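Laundry Talk > Folding and Storage
Thread: dark pants, white table, is this worth it

intarasuk
Joined: February
Posts: 114
Ok so I finally quit folding on the bed. Using the work table now, the one with the wood edge. Dark twill-ish pants, kind of a green charcoal. Question is do you fold in the air or flat? I pinch the top and let the rest hang, then set it down. My sister says thats wrong. Lint shows up great on white tho.
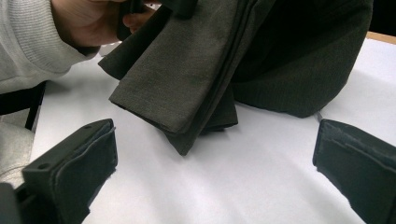

Re: dark pants, white table
plotedard
Posts: 600
Flat. Always flat. Hanging it you get a crooked crease and have to start over. Lay it down, smooth from the waist, legs together, then thirds.

stineck
Posts: 236
Disagree, been doing it in the air for years. Gravity does half the work on heavier fabric – tees are another story. What are you putting them in after?

intarasuk
White plastic basket, the kind with holes all over the sides. Goes at the back of the table so I have room in front.

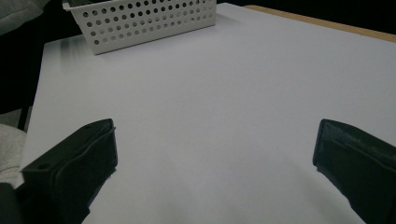 Basket up top, the rest is folding space

plotedard
Thats a nice amount of room. I'd put the basket on a chair though. Why give up table for it

stineck
Because then you bend over every single time?? Keep it on the table. Left side if you're right handed.

sokstead
Posts: 14
New here, sorry if dumb. Do folded pants stay folded in a basket? Mine slump by the time I get upstairs. Also is the white thing a table or a cover, cant tell

intarasuk
Foam board on top of the table. The wood is the table. Got tired of snagging knits on the rough spots. And yeah they slump if the bundle is way smaller than the basket. Make it wide, so it fills most of the bottom.
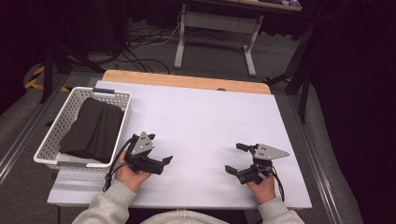 Basket on the left, one dark bundle folded wide

stineck
See, left side. Thank you

plotedard
Fine on the basket. Still say that foam board is going to get wrecked, I can see creases across the middle already. A flat sheet over a towel does the same job and you can wash it.

intarasuk
Towel bunches up when I slide stuff. Tried it. Board was cheap, I'll get another one when it dies

sokstead
Ok trying wide tonight. In thirds or in half first?

plotedard
Half the long way, then thirds. On the TABLE

stineck
Half, then half again. Dont listen to him lol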